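**Mug tree and corn tray in the way of the toaster oven**

Posted by Macarena Pacheco in Kitchen & Storage

My counter is short, so the table has become the second counter. The toaster oven, the mug tree and whatever I'm about to cook all end up close together. I want to roast two ears of corn and I don't know what has to move first. Can the wicker tray stay near the oven while it's on? And do the mugs need to come off the tree?
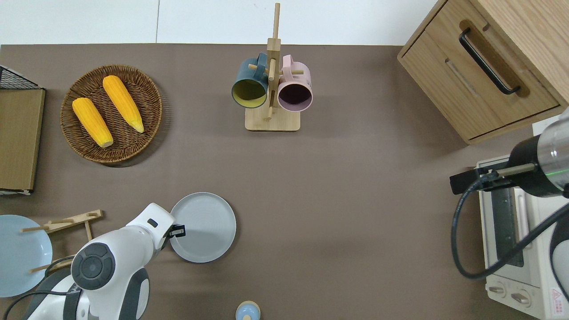
Page 1 of 2

The oven manual is long gone. The tree is wood and so is the cabinet.

**Casimiro Barrios**

Move the tray. Wicker is dry and it scorches, so I wouldn't have it next to any oven that's running. The mugs can stay on the tree if the tree is at the other end of the table. Look at the wooden cabinet too and leave a hand's width of air between it and the oven.

For the corn: 400 degrees, 25 minutes, turn once. Brush with oil first. Put a plate out before you start so you aren't reaching for one with hot tongs in your hand. 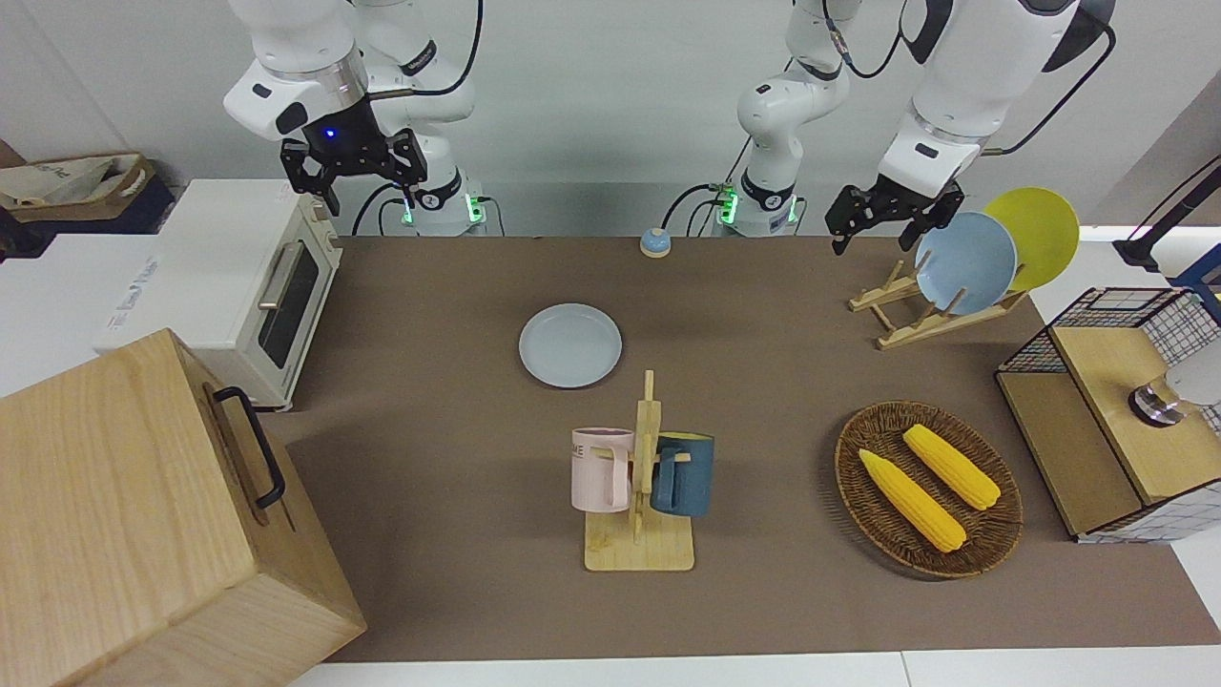
*Plate, mug tree and corn on the brown tablecloth*

I'd keep the plate in the middle like that and shift the tree back a little. It's easy to catch a mug handle with your sleeve.

**Ainhoa Mateos**

just microwave it, 4 min in the husk if you still buy it that way

**Noelia Barroso**

Agree with Casimiro on the tray, but 25 minutes was too long in my Trasov. Check at 18. Small ovens run hot near the top, so use the low rack.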